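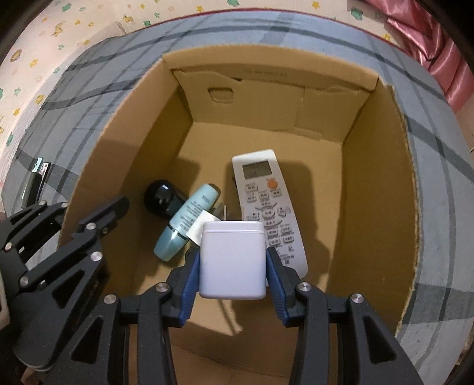 Figure 3. Wrist view during a sorting episode. The two-finger gripper holds a small white container inside the carton; a remote control and a light blue bottle lie on the floor of the box.

3. Collecting the Demonstrations

3.1 Course setting

The work in this section was carried out by students in the second-year automation project at Wusville. The course runs over one term and ends with a written report and a live run in front of the other teams. Each team is given the same task: take small household items out of an open carton, one at a time, and put them down next to it in an order set by the examiner. Teams are free to choose how they get there. Ours, called Fleda after the name of its code repository, chose to learn the motion from recorded human demonstrations instead of writing it out by hand.

We worked with a hand-held tool that has the same fingers as the gripper on the course arm. A student holds the tool, does the task, and the camera on the tool records what the arm would later see from its wrist. Figure 3 is a single still from one of these recordings. The finger pads are blue and ridged, and in our trials they held smooth plastic better than the flat pads we began with in October.

3.2 Objects and surfaces

The course staff did not supply a fixed set of objects. We were told to use things that people keep at home, and to change both the objects and the places between sessions. The first recordings were all made on a bare lab bench, and the policy trained on them did poorly as soon as the bench was covered with a cloth. From then on most sessions were held on soft or patterned surfaces. In Figure 3 the carton rests on gray fabric with dark plaid stripes, and a second, cream-colored surface with small printed motifs is visible beyond it. Backgrounds of this kind gave our object detector a good deal of trouble at first – the small motifs were often marked as objects – and we kept them in the training set for that reason.

The carton itself also matters. Its walls darken part of the floor, and the hand-hole in the back wall shows up as a clean rectangle that early models tended to treat as something to pick up. We masked nothing and cropped nothing. Aleksandra Wasilewska proposed rotating the carton between episodes so that the hand-hole would not always be in the same part of the view, and this was done in all later sessions.

3.3 Procedure

One session consisted of 10 episodes. Before each episode the student placed the items in the carton without looking for a neat layout, and items were allowed to overlap or lean on each other. The student then lowered the tool, closed the fingers on the first item, lifted it over the wall of the carton and set it down outside. The episode ended when the last item was out or when the student had failed on the same item twice.

Small upright containers like the one in Figure 3 were to be gripped from the sides, with a pad on either face. Long items such as bottles and remote controls were to be gripped across their narrow direction. These two rules were written on a card and read out at the start of the session. We added them after Oliwia Jabłońska compared early recordings by different students and found that no two of them picked up a remote control in the same way. Mixed habits are not a fault in themselves, but our data set was small and the model averaged them into a grasp that none of us had used.

3.4 Amount of data and rejected episodes

We collected 402 episodes in all. An episode was rejected if the tracking of the tool was lost or if the fingers hid the target from the moment the tool entered the carton. The second problem was more common than we had planned for. Once the jaws are low in the box, they cover a large part of the view, and an item lying behind one of them may be seen only in part, as with the lower end of the remote control in Figure 3. We asked students to hold the tool still over the carton for a moment before going in, which gave the model at least one fairly open view of the contents.

Training used the settings in the Jomdale course handout, with the number of steps raised to 4,000. The policy was saved at 5 points during training, and each saved version was tried on the arm with the same carton. Results by object type are given in Section 4.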